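Monday, late

What a day at Wellorton! We finally have the new grasp policy running on the arm, the one trained on all 2,436 demonstrations with the wrist view added, and it's so much better at rims than I dared hope. The old one always went for the middle of a bowl and got stuck there. Now it picks a spot on the edge and commits.
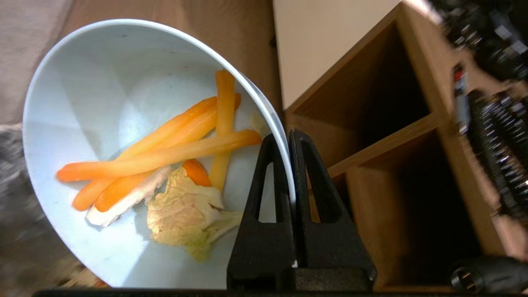 Ran 10 trials per policy before tea. Old one managed 7, new one got all 10! I know, I know, tiny numbers, and I only changed the start position a little each time. Still grinning though.

Tomorrow I want to drop the 376 demos from the Rumham lab and retrain, to see if they're helping or just along for the ride. Must book the Vidal machine overnight. And buy more carrots.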